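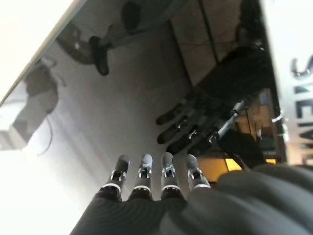 3 min read

Let the kids be bad at buttons

I coach a student robotics club, and every fall I have the same argument with some parent or other, usually in the parking lot. It goes like this: my kid has been in your club for a month, so when does the robot do something cool? And I say, well, last night it pressed a button. And then there's this long silence while we both look at the minivan.

I'd like to make my case here, where I get to finish my sentences.

Our project this year is called Bamen. It's a robot hand, and its one job is to work the touch panels and switches that people already have on their walls and machines. No special connection, no app, it just has to poke at the thing like you or I would. The students picked the name and I've stopped asking what it means. The plan is to take it to the Sfakianakis Cup, where we'll have 12 panel tasks to get through and 3 tries at each one. Wake the screen, find the right menu, hold a key down long enough but not too long, that kind of thing.

Sounds easy, right? I thought so too! I figured we'd be done with the poking part in two weeks and could spend the rest of the season on something flashy.

Well. A shiny screen is a miserable thing to aim at. Get a hand with four fingertips close to one and the glass shows you a second hand coming the other way, plus somebody's shoe, plus a chair, plus whatever lamp is on. You and I ignore all that without trying. A program has to be taught to ignore it, and before a sixteen-year-old can teach it they have to sit there and notice how much junk is in a reflection. I've watched kids who can't get through a paragraph of homework stare at smudges on a screen for an hour. One of our teams spent a whole evening on which way to tilt the panel and came out of it with a pretty decent grasp of angles, which I'm told their math teacher had been after for some time.

And that's my whole argument, more or less. The boring task is where the learning is.

The other way to run a club is to buy the show. There's a kit out there called the Flultel that will dance, wave and sort colored balls an hour after you open the box. We had one for a season. The kids loved it for three meetings and then it sat on a shelf, and when I asked them how it knew a red ball from a green one, they told me it just did. I'm not mad at the kit (it's a nice kit, and little kids go nuts for it at open house). But the interesting decisions had been made by somebody else before it got to us, and my students could tell.

With Bamen they make the decisions, and a lot of them are lousy. Our log has 3,241 attempts in it so far. The students write down every single one, with a note on what went wrong, and reading it is the best part of my week. "Pressed own reflection." "Pressed nothing, very confident." "Pressed correct key with wrong finger, does that count?" They argued over that last one through two meetings and a pizza – and the argument was better than any lesson I could have planned on it. (They decided it counts. I voted no.)

Now, the parents do have a point, and I'll own up to it. Some kids need a win early or they drift off, and we lost a couple that way last year, good kids too. So this fall I set up a side challenge called Ulta, where new members get the hand to knock over a stack of paper cups. It's silly and loud and it works the first night. After that most of them wander over to the panel bench on their own to see what the older ones are groaning about. If you run a club, I'd say do something like it. I should have done it years ago.

Money comes up as well. Our whole parts budget for the season is $548, and people hear that and feel sorry for us. Don't! A small budget means a broken joint gets taken apart on the table and fixed by the people who broke it. I've got ninth graders who are handier with a tiny screwdriver than I am, and I've been doing this a good long while.

What I'd change is how we judge these things. Too many competitions score the two-minute demo and hardly glance at the notebook. A team that can explain a failed press, and show you what they tried next, should beat a team that got lucky on the day. I'd put the log at half the score. I've written to the Sfakianakis people to say so, and I'd love it if a few more coaches did the same before the rules for next year get settled.

Meanwhile we're open to visitors most evenings in October, so come on by and watch a finger try to find a button. Bring your own chair if you can, we run short.

Posted 15/10/2019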